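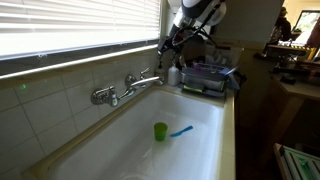

Photo: Estrella Salinas

Talks > Kitchens and Utility Rooms > Speaker Notes
Last updated 8 September 2026

Wall-mounted faucets over deep sinks: speaker notes
Estrella Salinas, Birkisby Trade Sessions
Slot: 35 minutes including questions

1. Opening (leave the sink slide up)

Start with the faucet. Chrome, wall-mounted, two lever handles, long curved spout reaching over the back of the basin. Ask who in the room has replaced one of these in the last year. Wait for hands.

State the scope. The talk covers setting out, spout reach and access behind the tile. It does not cover deck-mounted mixers, filters or boiling-water taps. Anyone who came for those should see the Lozano handout at the door.

2. The tile decides the height

Point to the square tile. The backsplash runs from the sink rim up to the windowsill ledge, and the faucet has to live inside that band. On a wall with no window the height is open to discussion. Under a window it is fixed early, usually by somebody who was thinking about the blinds.

Setting-out order:
Sill height first.
Sink rim second, measured with the sink in place and not from the catalog.
Faucet centerline third.
Tile joints last.

Most fitters want to move the joints up the list. Explain that a flange centered on a joint looks good and is harder to seal, as the grout line sits slightly below the face of the tile. A flange landing on the body of a tile has one flat surface behind it. Where the layout forces a joint, fill it flush under the flange and let it cure before tightening.

Pause. This section generates questions. Take two, park the rest.

3. Spout reach

Refer to the curve of the spout and the way it swings off to the right. A swivel spout gives a line of possible landing points, and all of them should fall inside the basin. Check both extremes before the wall is closed.

The Birkisby rule of thumb is that water should land behind the center of the basin but clear of the back wall. Too short and hands hit the porcelain or whatever the sink is made of. Too long and the stream lands near the front edge and splashes the user.

Worked case: the Zarlow house, second kitchen. Spout ordered 9 inches, wall built out an extra inch for insulation, landing point moved back by the same inch. The client noticed on the first evening. Replacement spout, one return visit, no tile work. Cheap as these things go.

4. Depth and splash

A deep white sink hides a lot. With a small cup and what is probably a spoon or small spatula on the bottom, as on the slide, the basin still reads as empty. The same depth means the water falls farther and arrives faster. A cup standing under the stream is fine. A spoon lying with its bowl up is the standard splash complaint — the curved surface throws water back toward the user.

Remedies, in order of cost: turn the flow down, fit an aerator, lower the spout. Do not promise that a basin rack will fix it.

5. Counter items

Soap at the back of the counter, near the back right corner of the sink. Note that small items collect along that strip whether or not it was designed for them. Allow for them when checking handle travel. A lever that opens into a bottle will be half opened for the rest of its life.

On the Trikon test wall we ran a pair of levers through 1000 cycles with a bottle placed in the travel. The valve was unaffected. The finish on the lever was marked.

6. Access

Skip if past minute 25.

Wall-mounted bodies need a way in. Options are a removable panel from the room behind, a cabinet back, or isolating valves below the counter. The third is the usual choice on an outside wall. Insulate the supply runs — an outside wall under a window is a poor place for uninsulated pipe.

7. Questions

Parked items from section 2 first. Slide 13 has the setting-out table if anyone asks for dimensions. The June version of the table had the rim and sill columns swapped; ask people to discard it.

Shares 35 | Comments 9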